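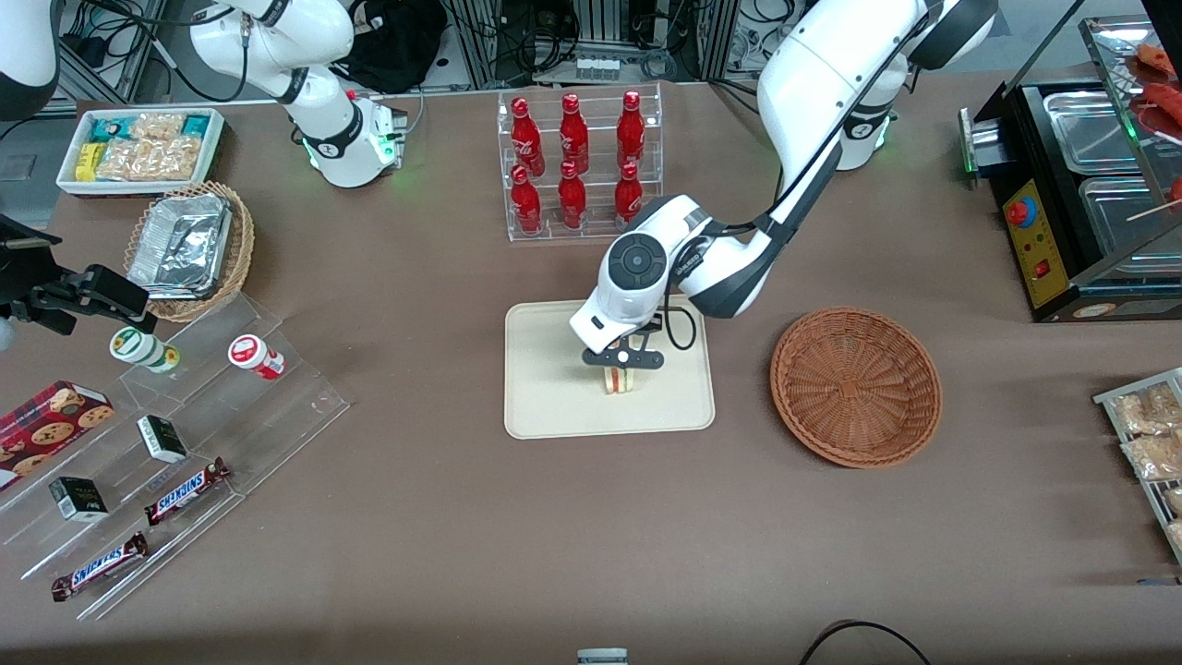
点心桌，托盘里立着一块小三明治。

工作间记录，十二月，星期二

项目：Levholm 文稿整理，洗礼互认谈话卷
地点：Plidthorpe，二楼整理室
在场：我，Asmaa Bouazza（下午在）

上午九点一刻开始。温湿度照例抄在门后那张表上，这里不再重复。上次收工时 C 稿翻到一半，夹了一条无酸纸做记号，今天从记号处接着做。

先记全卷的情况，免得后面接手的人又从头数一遍。这一卷共437张，分装2盒，单双面都有，一律按张编号，背面有字的在张号后加小写 b。其中手写的约195张，其余是打字稿和油印稿。手写部分没有给准数，原因是有一批打字稿上的铅笔改动几乎盖满全页，到底算手写还是打字，我和 Asmaa 的意见还不一致。暂时归打字稿，备注栏写“改动密”。

扫描文件每100张建一个批次文件夹，第五个文件夹不满，别当成漏扫。上个月有人查到第五夹数目不对，在登记本上打了问号，我已经划掉并签了字。

一、今天做了什么

上午把 C 稿后半部分的导言和第三节对完。方法跟前几次一样：A 稿和 C 稿并排放，逐句读，差异记在方格纸上，做完一节再录进表格。不直接在电脑上比，油印稿识别出来的文字错得太多，比对软件会把墨迹不匀当成改动，上次光是逐条删假差异就花掉一个下午。

C 稿第三节开头那一段值得单独记。A 稿的写法是两边教会“承认对方所施的洗礼为有效”，到 C 稿改成了“承认彼此在同一洗礼中领受了恩典”。前一句讲的是圣事的效力，谁施、怎么施、合不合规矩，基本是教会法的语言。后一句把施洗的人放到一边，主语变成领洗的人。页边有铅笔写的一个词，像是“受者”，后面跟着问号。笔迹和 Pomville 那边来信上的批注很接近，但只有一个词，不敢定，记为“疑 Pomville 方笔迹”。

这处改动之后，后面几段的句子都跟着变了。A 稿里凡是“有效”的地方，C 稿删掉了大半，剩下的集中在讲紧急施洗的那一小节。紧急施洗原本就是讲在没有圣职人员的时候由平信徒施洗，这里绕不开效力问题，所以留着也说得通。我原来以为是改漏了，读完整节后觉得是有意保留。差异表里已经把“疑漏改”改成“保留”，旧字没有擦，划了单线。

第三节末尾引了以弗所书第四章“一主，一信，一洗”。A 稿只给章节，C 稿把经文全句抄了出来。B 稿这一页缺，所以不能说是在 C 稿才加的，只能说 A 稿没有，C 稿有。请大家写差异说明时都照这个口径。前两周的记录里有几处写成“C 稿新增”，我回头会逐条查，凡是对应 B 稿缺页的都得改。

二、诗篇编号的问题

早先就发现卷里引诗篇时编号不统一，今天总算理出一点头绪。

讲悔罪的那几页，有的写诗篇第五十一篇，有的写第五十篇，引的是同一段“求你为我造清洁的心”。这不是笔误。希伯来文本和沿用七十士译本、武加大译本的传统在编号上有出入，中间大部分篇目差一号。用哪一种编号，跟执笔的人平时用哪种圣经、念哪种日课有关系。

我把能看清的诗篇引文全部列了一张单子，和纸张、打字机字体对照。结果是：字母 e 有缺口的那台打字机打出来的页，用的都是第五十一篇这种编号；字体偏小、右边距很窄的那些页，用的是第五十篇这种。两台打字机大致可以分属两边的起草人。再进一步就不好说了。到 D 稿，编号统一成希伯来文本的一种，括号里附上另一种，应该是定稿前有人通查过一遍。

有一页例外：小字体，窄边距，编号却是五十一。这页的页码是手改过的，原来的数字刮掉了，对着光也看不清。Asmaa 认为是重打的替换页，由小字体那边的人照着对方的稿子打了一遍。我觉得有道理，但没有别的证据，只写进备注，不写进说明正文。

另外提醒一句，录入时诗篇编号一律照原文录，不要顺手统一。统一以后这条线索就没有了。检索用的标准编号另有一栏。

三、信经那一页

导言后面附了尼西亚信经的全文，供联合礼拜时使用。C 稿里“和子”两个字外面加了方括号，A 稿没有括号。D 稿把括号去掉了，字也留着，页脚加了一条注，说在某些场合可以略去不念。

这个地方我们的录入规则有漏洞。规则里方括号是给整理者补字用的，原文自带的方括号和我们补的混在一起，看转录本的人会以为这两个字是我们猜出来的。今天和 Asmaa 商量后定了：原文自带的方括号转录成双层方括号，在每份转录本的开头写明。已经转好的部分要回头查，好在原文用方括号的地方不多，集中在礼文附录里。

她顺便查了礼文附录的其他几页，发现问答部分也有括号，圆的方的混用。弃绝罪恶那一问，C 稿有一长一短两种问法，长的放在圆括号里。短的那一种旁边写着“Pomville 用”。这个注是墨水写的，很清楚，是目前卷里少有的直接点明用途的批注。我已经在登记本上给这页贴了标签，写导读的时候用得着。

四、译名

中文目录的译名又讨论了一次，占了下午不少时间，结果记在这里，省得下次再讨论。

原则还是按各方自己的习惯译，不强求一个词用到底。一方文件里的礼仪名称，用那一方中文读者熟悉的叫法，另一方同理；共同文件里遇到两边叫法不同的，取比较中性的一个，首次出现时加注。具体来说：共同文件里用“圣餐”，首次出现注“又称感恩祭”；人名、书卷名在共同文件里用和合本的译法，首次出现注思高本的译法。“教会合一”和“大公”两个词以前混用，现在分开：讲运动、讲谈话的用“合一”，讲信经和教会属性的用“大公”。

“互认”一词 Asmaa 有保留。她的意思是中文“互认”听起来像学历、证照那一类，行政味太重。原文的词本身也有“认出”的意思，就是在对方身上认出同一个信仰，这一层“互认”带不出来。她提议用“彼此认出”，我觉得放在标题里不像话，“洗礼彼此认出谈话卷”读不通。最后标题仍用“互认”，导读第一段专门解释这个词，由她执笔。

“圣职”和“事工”也有类似的麻烦，原文同一个词，有时指按立的职分，有时指全体信徒的服事。C 稿第五节一段之内两种意思都有。先两个词并用，看上下文，拿不准的标黄，攒到一起再讨论。

五、纸张与装订

C 稿第四节那叠纸的订书钉锈得厉害，上午起下来四枚，都放进小信封，信封上写了张号。锈迹已经渗到第二张背面，没有做处理，只隔了一层薄纸。起钉用的是竹片，不要用金属的，上回有人图快用了起钉器，把左上角撕了个小口子，现在那页只能平放。

有三张油印稿粘在一起，边缘能揭开，中间揭不动。没有硬揭，整叠放进单独的夹子，夹子外面写明“粘连，未扫”。张号已经预留。等做纸张修复的同事来看过再说，在那之前请不要加湿，油印的墨在我们试过的边角上有洇开的迹象。

还有一张便笺从第二盒盒底翻出来，原先没有编号。上面是一份行车路线，从 Plidthorpe 到 Pomville，写了在哪个路口转弯，背面列了几首圣诗的首句。首句和联合礼拜程序单上的次序不一样，其中一首在程序单里没有。便笺按最末的张号往前插会打乱已有的编号，因此作为附件，跟在程序单后面，编号用程序单的张号加“附”。总张数仍按原来的算，附件不计入。

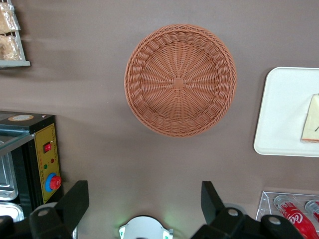

六、扫描

Özkan 扫描架今天用了大半天。左边的玻璃压板有点歪，翻到厚的一叠时左页下角会虚，要用薄垫板垫一下。垫板放在架子下面的抽屉里，用完放回去。色卡每换一盒拍一次，每次重新开机后也要拍一次，这条贴在机身上了，但下午开机后我还是忘了，补拍的那张文件名后面加了“补”。

铅笔批注在常规光线下扫出来很淡，尤其是写在打字行之间的那种。试了把灯从右侧压低打，纸面纹理会出来，铅笔的反光也跟着出来，有几个字反而比肉眼看得清楚。缺点是整页明暗不匀，不能拿来当正式图。以后凡备注“改动密”的页都扫两遍，一遍常规，一遍侧光，侧光图文件名加“侧”，放在同一批次文件夹里，不另建文件夹。

侧光下 C 稿第三节那个“受者”后面的问号看得更清楚了，问号下面还有一道很短的横线，像是后来划掉的。如果真是划掉，意思就完全两样：先提疑问，后来撤回。这道横线和问号是不是同一支铅笔，我看不出来。图已经发给 Asmaa，她看过以后说像同一支，但不愿意写进记录里当结论，那就照实写：有横线一道，用意不明。

背面透字的问题还在。薄的复写纸下面垫黑卡纸能好一些，垫上以后纸色偏暗，后期不要去拉亮。

七、稿本次序

目前对几份稿子先后的判断，整理如下。

A 稿最早，这一点没有争议，好几封信里提到寄出“初稿”，所引的句子都和 A 稿相合。

B 稿残，只剩导言、第一节和第四节的一部分。导言和 A 稿几乎一样，第四节却比 C 稿还要靠近 D 稿。这很麻烦。如果按 A、B、C、D 的顺序，等于第四节先改过去，到 C 又改回来，到 D 再改过去。不是不可能，谈话本来就有反复，但总觉得别扭。

另一种可能是，现在叫 B 稿的这一叠本来就是两样东西：前半是 A 稿的一份改本，后半是 C 和 D 之间的某次修改，被人用一个封套装到一起。封套上的字是后来图书馆的人写的，不能当作原来的次序。两半的纸看起来也有差别，前半的纸略黄，后半脆一些，边上有毛口。水印我对着灯看了几张，前半有，后半没有看到。只看了几张，不算数，下次把这一叠全部过一遍。

还有一条线索在信里。Levholm 写给 Pomville 方面的一封信说，第四节“按上次会面所谈重写，请只看这一节”。要是只寄了第四节，那么它单独成叠就很自然了。

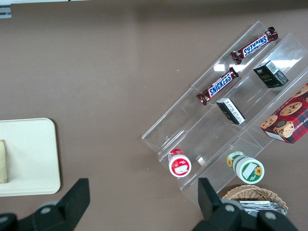 不过信上没有年份，只写了月份，信封也没留下来，所以这封信究竟对应哪次会面还得另找旁证。会面的记录在另一卷，由 Plidthorpe 图书馆的人在整理，我已经写信去问，能不能先看一眼目录。

Asmaa 倾向于现在就把 B 稿拆成 B1 和 B2。我想再等等。稿本代号已经写进了差异表、文件名和登记本，改一次牵动很多地方，万一会面记录来了又要改，第二次就更乱。折中的办法是代号暂时不动，在差异表里加一列，标明属于前半还是后半。这一列我今天已经加好，内容还没有填。

第四节讲的是坚振礼和洗礼的关系，两边分歧最大的地方就在这里。一方把坚振看作入门圣事的一部分，另一方看作本人对洗礼誓愿的确认。A 稿的写法是各讲各的，一段讲一方，一段讲另一方，末尾一句说双方“注意到这一差别”。C 稿试着合写，合得很勉强，有一个长句我读了好几遍还是断不开，打字的人大概也没有断开，逗号打了又涂掉。B 稿的残页和 D 稿则又分开写，但在两段前面加了一段共同的话，讲圣灵的恩赐，不提礼仪。从读者的角度看，D 稿的处理最清楚。导读里可以把三种写法并列引出来，各引一小段，让人自己看。

导读不要替他们评判哪一种更好。上次初稿里有一句“终于找到了妥善的表达”，请删掉。

八、转录中的零碎问题

打字稿里用字母 x 叠打来删字的地方，能认出底下的字就录，放在删除标记里；认不出的按字母数打点。昨天试录的几页有人直接跳过去了，要补。

缩写一律不展开，展开的形式放在注里。有一个缩写反复出现，两个字母，可能是“联合小组”，也可能是某人的姓名首字母，在开会的句子里两种都讲得通。未定以前不要加注。

经文出处用罗马数字写章的，照录。检索栏另转阿拉伯数字。

页边竖线常见，有单有双。单线多半画在后来改动的段落旁边，双线还没看出规律。录入时只记有线无线、单双、起止行，不解释。

油印稿上模糊的字，两个人分别读，读得一样才录成确字，不一样的录成存疑，两种读法都写进注里。今天有一处，我读作“盼望”，Asmaa 读作“渴望”，对着放大镜又看了一回，各自不改，就这么录。

九、待办

B 稿全叠看水印，连同纸色、毛口一起列表。
差异表新加的一列填完。
旧记录里“C 稿新增”逐条核对。
已转录部分查原文方括号，改成双层。
行车路线便笺背面的圣诗首句，查一下程序单以外的那首出自哪本诗集。
压板歪的事，给 Özkan 那边写信，附上左页下角发虚的两张图。
导读第一段（Asmaa），第四节三种写法的引文（我）。
粘连的油印稿等人来看，不要动。

四点五十收工。第一盒归位，第二盒留在柜子上层，盒盖上压了字条，写明还有一叠在扫描架旁边的平屉里。C 稿翻到第五节第二段，夹了无酸纸条。钥匙放回原处。

Levholm 文稿整理组 · 工作间记录 ｜ 联系：Plidthorpe 二楼整理室 ｜ 版权归整理组所有，转录草稿请勿外传 ｜ 返回顶部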